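Penness tenants' group questions Bilance heating claims

The Penness Tenants' Association has asked Bilance to publish the figures behind its claim that the new communal heating contract will save every household money. The contract, due to start in October, covers 900 flats on the Penness and Athumani estates.

Bilance says the average home will pay 8 per cent less. The association has seen a one-page summary and a leaflet, neither of which says what that average is based on. The standing charge has gone up. It is hard to see how a tenant in a small flat who uses little heat comes out ahead.
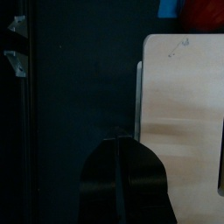
Who checked the savings figure before it went out to tenants?
Rikance, the billing firm that will be paid under the same contract.

The association does not regard that as an independent check. It wants the full tariff, a year of past bills for 100 sample flats and a written answer on who pays when the system breaks down — a point the leaflet leaves out.

Until those papers arrive, the association is advising tenants to keep their old bills and to treat the promised saving as a sales claim.

ENDS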